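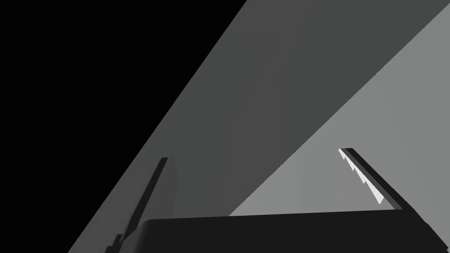 Title slide: gripper and flat gray planes, computer rendering

DOES A NEW KITCHEN PAY FOR ITSELF?
Speaker notes, evening talk, Khasawneh Library, Druta

Start on time even if people are still finding chairs. Lights down a little.

Opening. Ask for hands: who has been told that a new kitchen pays for itself when you sell? Let them look around. Then ask who told them. In my experience it's a brother-in-law, a real estate agent, or the person who wants to sell them the kitchen. Wait for the laugh, if there is one, and go on.

I'm not against kitchens. I like a drawer that closes. My complaint is with the sentence "it pays for itself," which people say very fast and then borrow money on.

Where the number comes from

Most people in Druta who quote a number are quoting the Dresotell brochure. Hold up the brochure. Dresotell sells and installs kitchens, and they ran a survey of past customers. They sent it to 1,196 households and got 775 back. That's a good return for a mailed survey and I'll say so, they deserve credit for it.

Now read the question out loud, slowly: "Do you feel your new kitchen has added value to your home?"

Pause here.

Feel. Added value. It doesn't say how much value, or whether it was more than you spent. If I put in a kitchen and my house goes up by the price of a toaster, I can tick yes and be telling the truth. The brochure then turns all the ticks into "our kitchens pay for themselves." Nothing in the survey asked that. None of these people had been asked whether they'd sold, either, so as far as I can tell most of them were guessing at a price no buyer had offered.
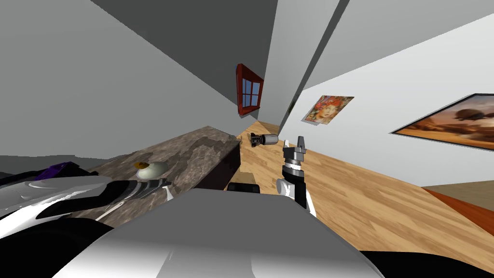
And think about who is filling it in. You've spent the savings. You washed dishes in the bathtub for a month. A form comes asking if it was a good idea. I would tick yes too. I'd tick it twice.

If someone asks whether the households that didn't reply would have said something different: I don't know. Neither does Dresotell. Leave it there, don't speculate.

The before-and-after trick

You'll hear "a house down the road got a new kitchen and sold for far more than the one next door." Fine. What else did they do? People who redo the kitchen tend to paint the hall and fix the gutter the same summer. The yard gets tidied. Then the whole lift in price gets handed to the cabinets.

Also the market moves. If every house in town went up between January and the sale, some of that gain was coming to you anyway, old kitchen and all. Ask for the sale price of a house like yours that had nothing done to it. I have asked three agents for this and had one answer, and it was "hard to say."

(Cut this next bit if running late.) The Ikach calculator. It's the online one where you type in your floor area and what you plan to spend, and it gives you your "value uplift." I put in a modest job and got a cheerful number. Then I added $1,000 to the budget and changed nothing else. The uplift went up by exactly $1,000. I did it again, same result. So according to Ikach there is no such thing as a bad purchase, you just get your money back as house. I wrote to ask what sales figures it was based on and was sent a coupon.

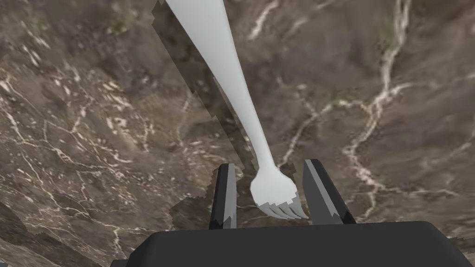
What I'd accept as evidence

Someone will ask, so have it ready. I'd want real sale prices. I'd want houses matched by size, street and condition. I'd want what was paid for the work, with the permit and the takeout dinners in it, and I'd want it from somebody who doesn't sell cabinets. If that study turns up and says kitchens pay, I'll come back here and say I was wrong. Until then I'm treating it as a sales line.

Things that fool us at the showroom

Showrooms don't have mail on the counter. They don't have a dog bowl. The lighting is better than yours and there's no low ceiling over the sink. Half of what we like in there is the tidiness, and you can have that at home for free, at least for an afternoon.

Stone is the big one. Buyers expect it, we're told. Maybe they do. Expecting it and paying extra for it are two different things, and the brochure slides from one to the other in the space of a comma.
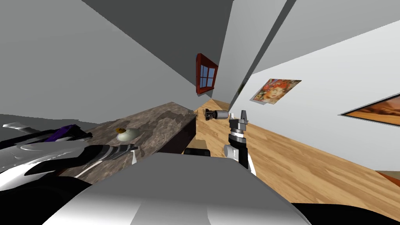
Mottled stone countertop, wooden floor

Ask the room: what would you do with the same money if nobody had mentioned resale? Take two or three answers. Usually it's the roof, or a trip. If the answer is still "the kitchen," then good, buy the kitchen, and enjoy it as a thing you bought.

Questions. Repeat each one into the microphone, the back row can't hear. If a Dresotell person is here, let them speak first and be polite.

Chairs go back against the wall before 9.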